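**Two-arm bench at Gredineck: cable routing and the shared rail**

**yong_gredineck**
Posted February 7, 2025

Members of the Gredineck shared workshop are advised that the two-arm bench has been rebuilt with both arms on the one aluminium rail along the front edge. The Vurkidetti control software has been carried over from the old bench with no changes. Comments are invited from members of this forum who have built something similar at home.

The present task is the handling of hard-shell cases on a marble-patterned top. Cases were chosen for their latches, hinges and handles, which ask more of a gripper than blocks do. Each wrist has a small camera, and the gripper fingers are therefore always partly in view.
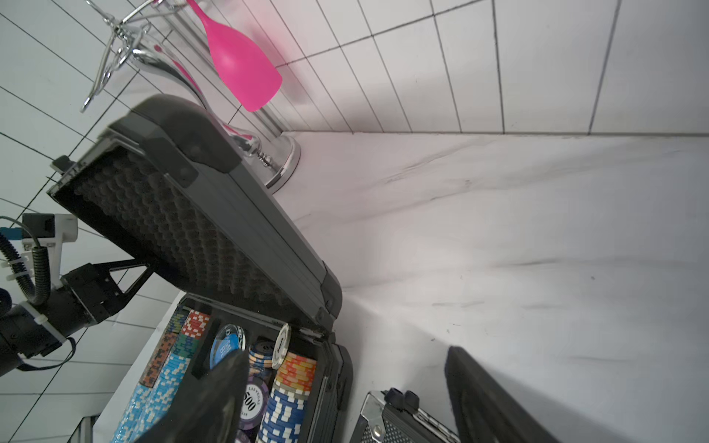 Finger travel is limited in software to the width needed for a case lid. Members may raise the limit for their own sessions, provided it is reset afterwards and the change is written in the bench log.

Two matters remain open. The first is the coiled cable at each gripper, which springs back well but has on 3 occasions caught on a raised lid. The second is the spacing of the bases. They can be moved along the rail, and we would like to settle on a position before the mounting plates are tightened for good.

With regard to layout, larger cases are kept toward the front of the top and the small tableware toward the back wall. An arm reaching for a mug must then pass over a case, and it is during this movement that the cable has caught.
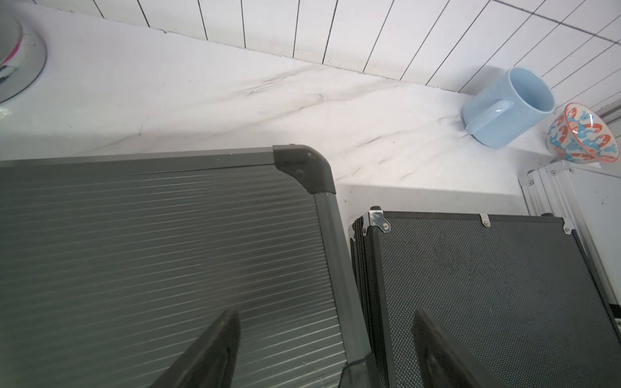
**millrow_garage**

I would recommend removing the coils. We ran coiled cable on our home build for 20 sessions and then changed to a straight cable clipped along the upper link, with one loose loop at the wrist. The loop has to be long enough for full wrist rotation, and it should be checked at both ends of travel before power is applied. We have had no catches with it.

On spacing, please state the centre-to-centre distance. It is difficult to comment without it.

**Liew-kit-owner**

I do not agree with the advice on straight cable. A loose loop at the wrist hangs down when the forearm is low, and over an open case it will find the latch sooner than a coil will. My Liew kit was supplied with straight cable, and I replaced it with coils for this reason. The fault in the original post is more likely to be the approach path. The wrist should rise first and travel second.

**yong_gredineck**

Both replies have been noted. The distance requested will be posted once it has been measured with the plates seated. It was not recorded at assembly, and that was an oversight on the workshop's part.

The suggestion to rise first and travel second will be tried with the existing cable, so that only one thing is changed at a time. The test will consist of 40 passes over a case with its lid raised, 20 with each arm. Any contact between cable and lid will be logged as a catch, whether or not the arm stops.

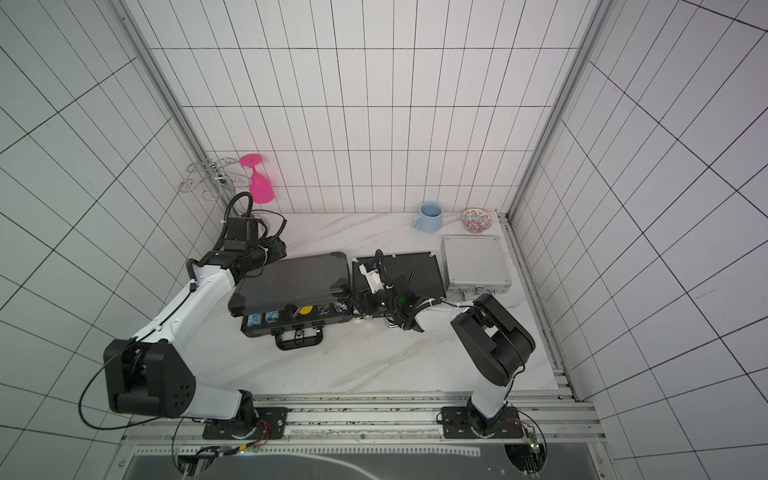
Yanti Ong
Bench Coordinator, Gredineck Shared Workshop

Members booking time during the test are asked to leave the cases where they find them. The bench may still be used for software work with the arms powered down. The emergency stop must be tested at the start of each booking, and this applies equally to members who do not intend to move the arms.

**millrow_garage**

The test seems fair to me, although I maintain that it favours the coils. The path is being changed to suit them. I would ask that the same passes be run afterwards with straight cable, using the original path and then the new one.

**grakine_tom**

May I raise a different point? Two arms on one rail will pass vibration to each other. On my own bench, which uses Grakine mounts, a quick stop on one arm could be seen as a small shake at the other gripper. Rubber washers under the plates made it worse. A second row of bolts fixed it.

**yong_gredineck**

The request for a straight cable test is accepted, and it will follow the first one. We have spare cable in the correct gauge but will need clips in a suitable size.

The question of vibration is a useful one and had not been considered. It would matter most when both grippers are working over the same case, with very little room between them.
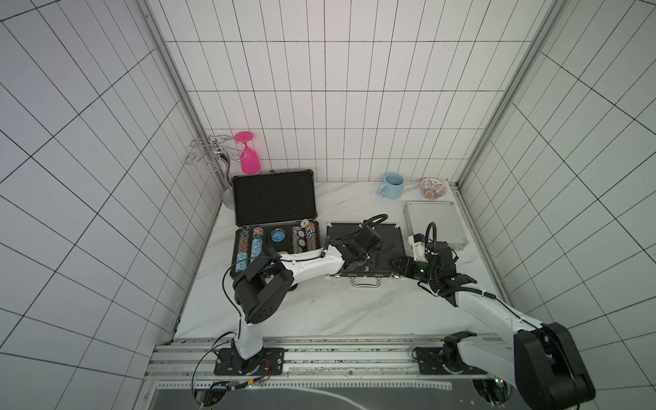 For work of that kind the software holds one arm still until the other has reported that it is clear. This is slow, and several members have asked for the hold to be removed. The workshop's position is that it stays in place until the vibration has been measured. A second row of bolts is possible on the left plate. The right plate will need to be drilled, and that job has been added to the February work list.

**Liew-kit-owner**

Please drill the plate off the rail. Swarf in the slots is very hard to get out.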